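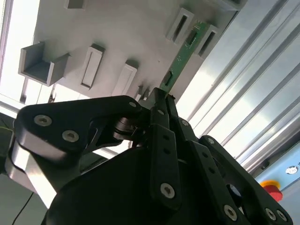 Several members wrote after the March letter, and one asked why the club spends so many evenings on a single circuit board when other student teams already have robots that walk and carry boxes. It is a fair question, the same member added, because the younger ones want to see something move fast.

I will try to answer. Our task this year is called Cadard, and it is a computer repair task. The robot must take a green circuit board out of its holder on the gray fixture, carry it to an opened desktop computer, and put it in the correct place. For a person this is a small job. For our two arms it has become the work of the whole spring. Walking robots are very nice, but a walking robot can put its foot one centimeter to the left and still walk. A board in a slot does not give you this freedom.

The club has now made 155 tries since we began to write them down. The notebook is kept in the program called Roster, which the older students wrote last year. Each try has a line with the name of the file, the holder that was used and what went wrong. Please fill in the last column also when nothing went wrong. Many lines have it blank, and then we can't know if the try was good or if the person went home.
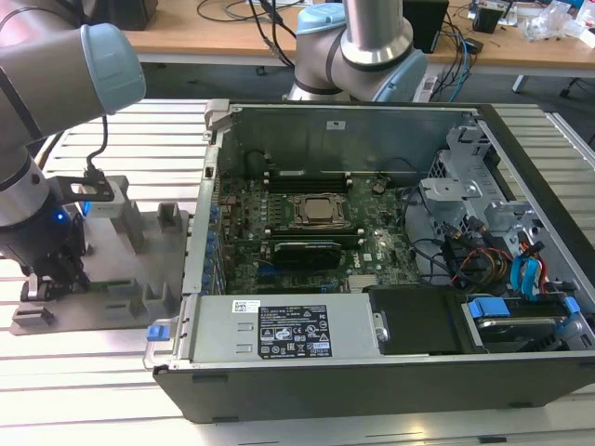
The part that gives us most trouble is the grip. If the fingers close too high on the board, it leans when it leaves the holder, and then the lower corner rubs on the wall of the slot. If they close too low, the fingertips come near the fixture and the arm stops for safety. The Lutska group (this is the name the second-year students gave themselves, please don't ask me to explain it) made a small change in the program. The hand now comes close, waits a moment, and closes in two steps. With the first step it only touches. With the second step it holds. I was not sure about this idea, because it makes every try longer, but the results in Roster are better and I have changed my opinion.

We also had a long discussion about the angle. One half of the group wanted to pull the board straight out along the slot, and the other half wanted a little movement from side to side, like a person does with a tight drawer. For now we pull straight. The side movement is saved in a separate folder, and anybody who wants to continue with it may do so, but please make a copy first and don't work in the main folder. This happened once in March and we lost an evening.

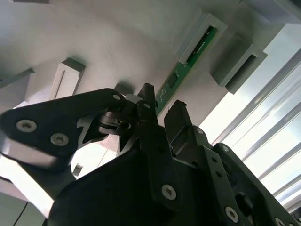 For the new members I want to repeat some rules of the room. Before you start the arm, look where the cable lies and say loudly that you are starting. One person stays by the red button during the full movement and does not look at the phone. Boards are held by the edges only. When you finish, the arm goes back to its rest position before you save the file, and the fixture stays screwed where it is, even if you think it would be better a little to the left. All the saved positions depend on it.

The Lepik meeting for student teams is getting closer, and we have registered 11 members. Each team shows one task and answers questions from the other teams, so everybody who travels should be able to explain the grip in simple words, also those who mostly write code. We will practice this at the end of the next two club evenings. The travel form is on the shelf near the door, and it needs a parent's signature if you are under 18.

Members who want to help with the poster should write to the club address. We have the text but still no drawings.

April 9, 2024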